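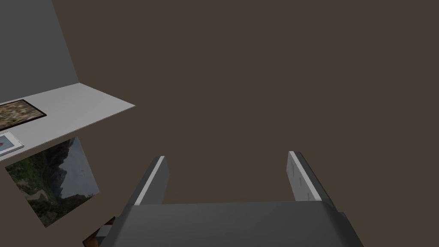 **Do I need a real arm before I start on the software?**
Start in the simulator and leave the hardware until your code behaves. I did it the other way round at our shared workshop in Ilelholm and wore out 8 servos.

## Getting the sim going

Pliteo is what we use. Grab the kitchen room, load your robot, then set the wrist camera before anything else – I always forget and wonder why my view is on a funny angle. Run the arms through their full travel at 25 per cent speed and watch the joint log for red lines.

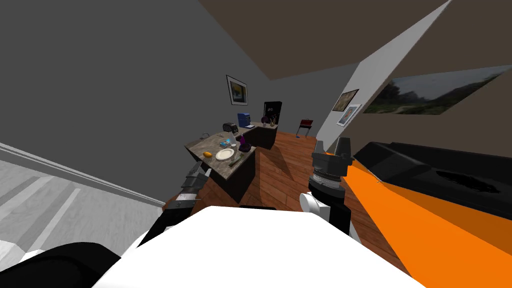
**How much computer does it take?**
Any desktop with a half-decent graphics card will do. Mine's a secondhand one from Precious Lacson, and it gets through 115 short runs overnight.

Next, save a pose you like as "home" and write every move to start and finish there. Ruth Montoya colour-codes hers by arm, and I've pinched the idea (sorry, Ruth!). Keep your early targets well apart on the bench so the fingers have room to get in.
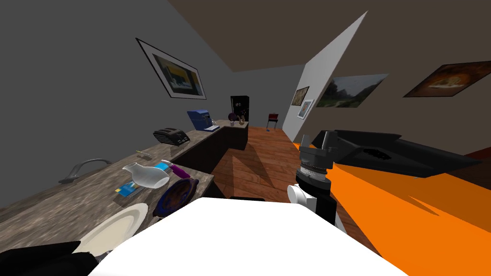

*Kitchen room in the sim, gripper upright beside the long stone counter.*

Once you're happy, export the moves and try them on the real arm with one hand near the stop button.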